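### 4.2 Who does the work around the arm

The trial at Bundska was presented to staff as a way to take the dull part out of pantry duty. Before the arm arrived, two people on the facilities team cleared the shared counter, put away deliveries and wiped down at the end of each shift. The plan, as written by the integrator Hemiter, gave the sorting and putting away to the arm and left the wiping to people. We were given the plan in January, along with a claim that it would free one full post.

We did not find that post. Over the period of study the log lists 1,400 attempted picks, of which 655 were marked complete without help. The log does not say what happened in the others, and the word "assisted" covers everything from a nudge of a bowl to a person doing the whole job by hand while the arm waited. We asked for the two to be split. Hemiter told us the software had no field for it.

What we could observe was how people arranged themselves near the machine. Colleagues from other teams came over to watch, and staff at the counter often kept their hands to themselves until they were sure which way the arm would go. Nazma Gunawardena, the shift lead, called this "standing duty" and began writing it on the time sheet under that name. Management removed the entry twice.

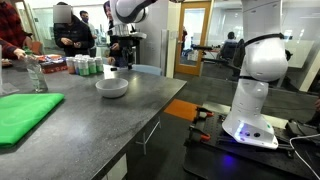
**Figure 3.** The shared counter during the trial, with bowl, folded cloth, bottle and cans. The gripper hangs over the far edge; the base is mounted on its own table at right.

Did the arm reduce the hours spent on pantry duty? On the time sheets we were shown, hours booked to pantry duty fell, but hours booked to "support" rose by more than 30 in the same period, and the same two people booked them.

Pikutia, the software supplier, disputes this reading. Its position is that support hours belong to the start-up phase and will fade. That may be so, but the trial ended before any fading could be seen, and the earlier report by Bhuiyan, which both firms cite, stopped at 346 picks and did not record support time at all. We would be slow to rest a staffing decision on either.

A second change is harder to put in a table. Staff told us they now set things down with the gripper in mind: cans close together at the back, bowls well apart from anything else. Two said they had stopped leaving cloths on the counter, then started again when it made no difference to the arm. None of this was in the training sheet. It was learned by watching failures, passed on by word of mouth, and it is work – small work, but done many times a shift by people whose job descriptions still say what they said before.

We do not argue that the arm was useless. It handled bowls well, and one of the two team members said she would miss it. Our complaint is with the accounting. When a pick was completed, the log credited it to the machine; when someone had cleared the way for it, the log had nowhere to put that. Section 5 sets out the time sheet categories we would want in place before a second site is approved.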